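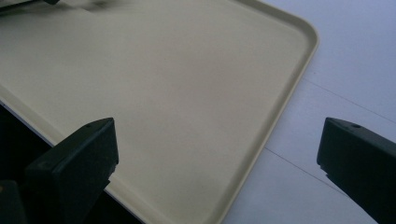

Numorberg Tray Set: README and data card

Welcome, and thank you for taking the time to read this before downloading, or at least before training. The Numorberg Tray Set is a collection of tabletop recordings made with a pair of hand-held grippers at the Budora workshop in Numorberg. A person holds one gripper in each hand and moves small things between a striped panel and a beige tray, while cameras and the gripper electronics record what happens. There are 2,614 episodes in the release.

We would love for you to use it. We would also like you to read the section on the left gripper fault first, even if you skip everything else, because 93 of those episodes carry a jaw signal that is wrong in a way that looks perfectly fine on a plot, and we learned this by nearly putting a robot arm through a tray.

Version and status

This is the corrected release, put together on May 6, 2021. It replaces the first release entirely. If you have a copy with no file called jaw_faults.csv in the top folder, you have the old one, and we'd ask you please not to train anything on it that will later move real hardware.

Nothing was removed between the two releases. The faulty episodes are still there, in the same folders and under the same names, so that anyone who has already published or compared results can find them again. What changed is that they're now marked, and the default loader leaves them out.

What went wrong

Each of our grippers, which we call Amano grippers after the bracket design they grew out of, measures how far apart its fingers are and sends that value down a cable to the recorder. The recorder is a program of ours named Tivow. It writes one jaw value for every camera image, and when we first wrote it we had to decide what it should do if a value didn't show up in time. We decided it should repeat the last good one. That seemed harmless, as a gripper doesn't move very far between two images, and the odd late value would hardly matter.

The trouble started with the cable on the left gripper. The plug at the back of the body had worked a little loose in its socket, enough that a certain bend in the cable broke contact. The bend came when the operator reached across toward the upper part of the striped panel and turned the jaws inward, and since that's how most left-hand pickups begin, the contact tended to break right as the fingers were about to close. Tivow then did what we'd told it to do. It held on to the last value, which said the fingers were open, and kept writing it until the contact came back. In the worst stretch the value stayed frozen for 700 milliseconds, and in that time a person can close a gripper, lift something and be well on the way to the tray.

On a plot this looks like a calm operator waiting a moment before closing. We looked at dozens of those plots during the August sessions and thought everybody was being nicely careful.

How we found out

We found out on the arm. Yuzuki Kikuchi had trained a small policy on the first release and was running it at low speed on our two-arm bench. The left arm went to the panel, lowered, started to lift with its fingers still open, and then closed on nothing partway up. Then it carried on to the tray as if it were holding something, and because the policy had also picked up a late drop in height to go along with the late closing, it came down too far and landed with one finger on the raised rim.

The force limit tripped and the arm stopped. The rim cracked at one rounded corner and the finger lost a chip from its tip. Fergal Brennan was at the stop button, which is where one of us always stands for a first run, and pressed it as well, a moment after the arm had already stopped by itself. No one was hurt and no one was within reach. We still wrote it up as a near miss, as the operator's stool used to stand on that side of the bench until the spring, and a person sitting there would have had a hand resting on the table.

We spent the next few days blaming the policy, I'm a little sorry to say. Yuzuki retrained it with a different learning rate and got the same late closing. Fergal checked the arm's own timing and found it healthy. It was only when we played the training episodes back with the jaw value printed on top of the wrist images that we saw the fingers closing in the picture while the number sat still. After that it took an afternoon with the cable in one hand and the gripper in the other to find the bend that did it.

What we changed on the gripper side

The plug on both grippers now locks with a small screw collar, and the cable is clamped to the body before it leaves toward the table, so a pull or a bend lands on the clamp.

Tivow no longer repeats old values. A missing jaw value is written as missing, and if three in a row are missing, Tivow sounds a tone and ends the episode. Operators find the tone annoying, and we've left it at the same volume.

Every session starts with a reach check. The operator opens and closes each gripper slowly at the far corners of the board, over the panel, and over the tray, while a second person watches the live value. If the number hesitates at any of those spots, the gripper comes off duty until the cable has been replaced.

What we changed on the arm side

The force limit for any new policy is now half what it was, and it stays there until the policy has finished a full set of runs without touching the rim.

The height floor over the tray used to be set to the tray bed. It's now set above the rim for all sideways motion, and the arm is only allowed below that height once it's well inside the tray.

The lift step checks that the fingers have closed before the arm rises. This costs a bit of speed, and we have stopped minding.

What is in each episode

wrist_left and wrist_right: images from the camera on each gripper. The fingertips stay in view the whole time, and that is what saved us, so please don't crop them out if you are repacking the data.

overhead: images of the tabletop from above.

jaw_left and jaw_right: finger opening, zero for fully closed and one for fully open. One value for each image.

pose_left and pose_right: position and rotation of each gripper in the table frame.

jaw_source: new in this release. It says whether a jaw value was measured, repeated by the old recorder, or estimated afterward from the wrist images.

notes: whatever the operator typed at the end. Some are useful, many say "ok", and a few concern lunch.

Episodes differ in length, and we haven't trimmed the start or the end. You will find stretches in which the grippers hover and nothing much happens. Those pauses are real in the unmarked episodes, so please don't throw them away as suspected faults.

How the faulty episodes were marked

We ran a fingertip tracker over all the wrist images and compared the opening it saw with the opening that was recorded. Wherever the two disagreed for more than a few images in a row, Yuzuki or Fergal watched the episode from start to finish and made the call by hand. All 93 marked episodes have the fault on the left side. We checked the right gripper in just the same way and found nothing, but its cable did have the same style of plug, and we can't promise that a very brief dropout didn't slip past the tracker.

For each marked episode, jaw_faults.csv lists the first and last frozen image and a short remark. There is also a column called confidence. Low confidence means the fingers were hidden behind an object or in deep shadow for part of the stretch, and the two of us had to agree on a best guess.

Known limits

The tracker struggles with dark fingers over dark things, so the estimated values are weakest there. The operators' sleeves also cover part of the table in some overhead views. Seven operators took part, all of them right-handed, so left-hand motions are slower and a bit stiffer throughout, quite apart from the fault. The table, the tray and the panel are the same in every session, and a policy trained only on this set will very likely be lost on any other table.

We also want to say plainly that a clean jaw signal doesn't make a policy safe. Please keep a person at the stop button, keep hands off the table while an arm is live, and start slow.

Questions we get by email 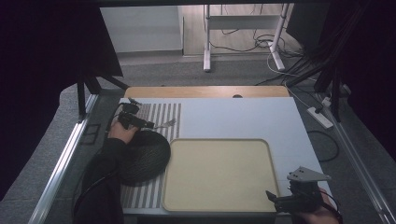

Can I repair the frozen values by smoothing over them?

Smoothing won't bring the closing moment back, because that moment was never recorded. Use the estimated values where jaw_source offers them with high confidence, or leave the episode out.

Does the fault affect the pose data?

The poses come from a separate unit with its own cable and clock, and they kept updating through every frozen stretch we looked at. That's part of why the bad episodes taught the arm to lift with open fingers: the motion was right and the jaws were late.

I already trained on the first release. Do I have to start over?

If the model only ever runs in simulation or gets scored offline, retraining is up to you, though we'd mention the release you used in any write-up. If it's going on an arm, please retrain with the default loader. Test it over foam before you test it over a tray.

Why keep the bad episodes at all?

A few groups have asked for them to test fault detectors, and we think that's a lovely use for them. Load them by setting include_faulty to true. The loader will print a warning each time, and there's no switch to turn the warning off.

Reporting a problem

If you spot a jaw value that doesn't match its image, send us the episode name and the image number through the contact form on the Budora project page. Fergal reads those reports and Yuzuki keeps jaw_faults.csv up to date. A screenshot helps if you have one, but a single line of text is plenty.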